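Home | Shop | Boots | Pads & Sleeves | Replica Belts | Ring Gear | Contact

Lomside Pro 2 Wrestling Boots
September
By Liya Tilahun

Okay, these are the boots I get asked for more than anything else in the shop, so I'm giving them a page of their own. The Lomside Pro 2 is a tall lace-up boot with a thin, flat sole, and I've been working matches in mine for two seasons now. I wore them against Sihan Long at the Puklow show (we went almost half an hour and I took the loss, thanks for asking) and my feet were the only part of me that didn't hurt the next morning.

What changed from the first version? Mostly the ankle. The old one had a stiff panel that dug in every time you went up top, and I hated it. Demissie, who make them for us, moved the seam back and put a softer padding behind it. The tongue is longer too, so it stays put under your kickpads. And the laces! The old laces were a joke. The new ones are waxed and they hold a knot through a full match if you tuck the ends in.
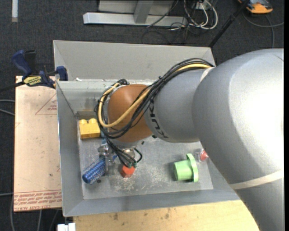

Abenezer Kassa wrote in to say that he went half a size up and wished he hadn't — the leather gives a lot in the first couple of weeks, and now he's wearing two pairs of socks. I'd go with that. Order your normal street shoe size unless you have really wide feet, and if you do, ask for the wide last in the order notes. It costs the same.

Colors are black, white, red and a dark purple that looks fantastic under house lights. You can have a contrast stripe down the side for a little extra, or your initials on the back. I can't do full custom artwork on these. If you want flames and skulls and your name in capitals, the Zasau boot takes that kind of thing much better, and it's on the next page.

Breaking them in: wear them around the house, then do a couple of training sessions before you take them to a show. Desta Sisay wore hers straight out of the box in a battle royal at the armory with about 1,000 people watching, and she had blisters on both heels before the fourth elimination. Don't be Desta.

They're $124 a pair, kickpads sold separately. We keep the common sizes on the shelf and those go out fast, but purple and the wide last are made to order — give us a few weeks and please don't book a title match around the delivery date. Unworn pairs can come back for a swap if the soles are still clean.

Print this page | E-mail this page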